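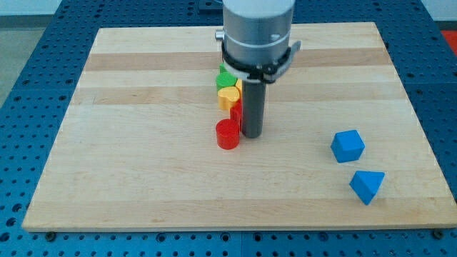
Pusher build, part four. We've given up on the two-finger gripper for now and gone to a plain rod. One stick, straight down, held in a clamp collar with a lever so it swaps out without tools.

The job is sorting by pushing. Red, yellow and green go together on one side of the board, blue stays well away on the other. No picking up, no suction, just shoving things across wood.

The board is a butcher-block panel bolted onto the perforated table. Trevor Furnival had it left over from a kitchen. Bare metal was no good because small blocks caught on the holes and tipped over.

Rod height matters more than I expected. Too high and it rides over the heart shapes. Too low and it scrapes the timber. I've set it at 4 mm off the board and stopped fiddling.

Scores from July so far: 40 runs, 17 with every block where it should be, 14 with one stray. The rest I'd call a mess.

Most of the strays are blue. The cube is fine if you hit it square on a face. The prism isn't fine however you hit it. It turns, the rod slides off the slope, and then you're chasing it to the corner.

Lorraine Lockyer asked why we don't put a fence along the back edge. We tried one. Blocks jammed against it and the arm couldn't get behind them to bring them out again. The fence is in the scrap bin.

Software is still Sorley, the planner Hjalti wrote over the winter. It's 417 lines and he won't let me tidy it. It plans one push, looks again, plans the next. Slow - but it recovers from a bad push better than the old version did.

One thing to fix before the next lot of runs: the rod twists in the collar after an hour or so. A strip of rubber inside the clamp might do it. Birthe Ladefoged reckons an old bike tube, and I've got one in the shed.

Will post the numbers once the rubber's in.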